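Unit 2: Plan views and volume
Stevton Technical Program, course handout

A plan view shows an object as seen from directly overhead. Circular outlines keep their shape and diameter. Height is lost, so a plan alone can't give a volume. Read the height from the elevation. 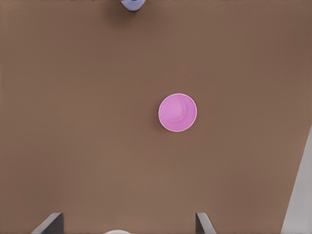
For a straight-sided cylinder, V = πr²h. Keep r and h in the same unit. If both are in centimeters, V is in milliliters; divide by 1000 for liters.

Tapered vessels need two radii, top and base. Use the frustum formula on the Marulanda sheet.

Problem set due 26th August. Show units on every line.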